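Quiénes somos

Dastico es una empresa dedicada a la recogida y preparación de ejemplos de manipulación para sistemas de aprendizaje robótico. Trabajamos para fabricantes, centros de investigación y operadores logísticos que necesitan datos de agarre fiables y bien documentados. Nuestra actividad comprende el diseño de las sesiones, la selección de los objetos, la ejecución de los intentos en el puesto de trabajo y la entrega de los registros revisados.

La empresa tiene su origen en Gisis, un grupo de ingeniería que durante años integró brazos industriales en líneas de clasificación. Aquella experiencia puso de manifiesto una dificultad recurrente: los programas de agarre respondían bien con las piezas para las que habían sido ajustados y perdían eficacia en cuanto el surtido cambiaba. De ahí surgió la decisión de constituir una sociedad independiente, centrada en exclusiva en los datos. En la actualidad formamos el equipo 25 personas, entre técnicos de puesto, revisores y personal de ingeniería, bajo la dirección de Rania Najjar.

Nuestra actividad

El trabajo diario se organiza en sesiones. Cada sesión parte de una ficha en la que constan el surtido de objetos, la herramienta montada en el brazo, la posición de la cámara fija y el criterio por el que un intento se considera válido. El técnico dispone los objetos en el cajón, comprueba la calibración y pone en marcha la serie. El brazo efectúa los intentos y el sistema guarda, para cada uno, las imágenes, la trayectoria y el resultado. Los fallos se conservan con el mismo cuidado que los aciertos, dado que ambos forman parte del material de entrenamiento.

Nuestro catálogo interno reúne 542 objetos de uso corriente, repartidos en 13 familias según su forma, su rigidez y el comportamiento de su superficie ante la luz. Se incluyen en él gafas de sol, vasos, bloques de construcción de juguete y otros artículos que cualquier persona tendría en casa. La elección es deliberada. Un par de gafas ofrece pocos puntos de agarre estables, y un vaso tumbado exige una aproximación distinta de la que admite el mismo vaso en pie.

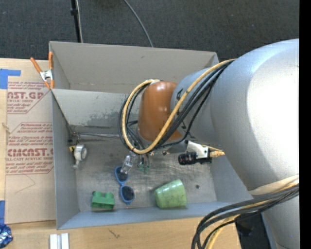

La disposición de los objetos se modifica entre series. Se evita colocarlos siempre en el centro y se procura que una parte de ellos quede junto a las paredes del cajón, donde el margen de maniobra de la pinza es menor. Cada surtido se mantiene durante un máximo de 24 series y después se retira para dar paso al siguiente. Las fichas de los surtidos retirados permanecen archivadas, de modo que un cliente puede solicitar su repetición con otra herramienta o con otra iluminación.

Revisión y entrega

Todo registro pasa por una revisión humana antes de su entrega. El revisor confirma que el resultado anotado corresponde a lo grabado, señala los intentos dudosos y descarta los que presentan errores de sincronización. Las discrepancias se resuelven entre dos revisores y quedan reflejadas en el historial del conjunto. Entregamos asimismo una memoria técnica con las condiciones de cada sesión y las incidencias observadas.

Para esta labor empleamos Tronach, una herramienta de anotación desarrollada por nuestro propio equipo. Tronach permite recorrer un intento instante por instante, comparar varias tomas de un mismo agarre y exportar las etiquetas en el formato que indique el cliente. No se comercializa por separado.

El programa Policarpio

Policarpio es nuestro programa de colaboración con universidades y centros de formación profesional. Los grupos admitidos reciben conjuntos de datos ya revisados para uso docente y pueden proponer sus propios surtidos. Los estudiantes en prácticas se incorporan primero a la revisión y, una vez superado ese periodo, a los puestos de trabajo. La próxima convocatoria se abrirá en julio, y las bases se facilitan previa solicitud por escrito.

Confidencialidad

Los datos obtenidos por encargo pertenecen al cliente y se almacenan por separado. Dastico no los reutiliza en otros proyectos ni los incorpora al catálogo general sin autorización expresa. Los objetos facilitados por el cliente se inventarían a su llegada y se devuelven al término del contrato, salvo acuerdo en otro sentido.

Las consultas sobre nuevos encargos, visitas a las instalaciones y candidaturas se atienden a través del formulario de contacto.

Última actualización: 4 de mayo de 2020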